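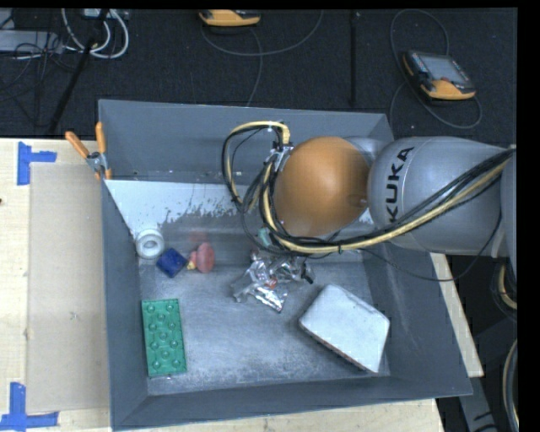 Maarten Schouten asks that the scuffing on the bin floor be graded this time, as the March sheet only said "worn". Grade added under item 2.

**Mixed-goods bin, grey metal — inspection sheet**

- [x] 1. Bin stands level on the tabletop, no rocking.
- [x] 2. Floor: scuffed, grade B. No burrs found by hand.
- [x] 3. Sloping walls: no dents deeper than the gauge.
- [ ] 4. Foil packaging: crumpled. Check for sharp folds before handling — gloves on.
- [x] 5. Green toy brick: studs intact, no cracks.
- [x] 6. White roll: rim sound.
- [ ] 7. Small toy piece, pink and yellow: check for parts working free.
- [x] 8. Load under the limit of 21 kg.

Comment, B. Kramer: item 4 stays open until the foil is replaced. Skarner order 353 covers it. Item 7 to be rechecked at 14:00.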